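Sorting the Utensil Table: Notes from the Bavow Test Kitchen

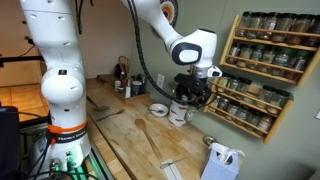 Bavow teaches basic cooking in a room with 14 work tables, and the kitchen manager there has spent 3 years revising how small tools are put away. She starts with what is left out at the end of a class. "I look at the table before I look at the drawers," she said. "The table shows what people reached for." A typical surface holds a wooden spoon, a thin wire whisk, a small speckled bowl with a utensil resting in it, and a canister standing upright beside a clear glass jar. Tissues stay out as well.

Her method sorts by material first and by length second. Wooden tools go in an open crock. "Wood needs air," she said. "Put it in a closed drawer damp and you will smell it in June." Metal tools lie flat in trays, handles toward the front. Whisks get a tray of their own, as the wires catch on fork tines.

The drawers, supplied by Noonan, are 65 centimeters wide and take 2 trays side by side. She tried a third tray and removed it. "The drawer closed, but the ladles rode up and jammed the rail."

Canisters and jars are treated as one group. Each is wiped, checked for a tight lid and returned to the shelf with its label facing out. Bowls are emptied of utensils before they are moved. "People carry the bowl with the spoon still in it, and the spoon ends up on the floor."

Asked about labels on the drawers, she said the kitchen had used them for one term. They peeled in the steam. The next set will be engraved, and she is waiting on a price from Peruvetti.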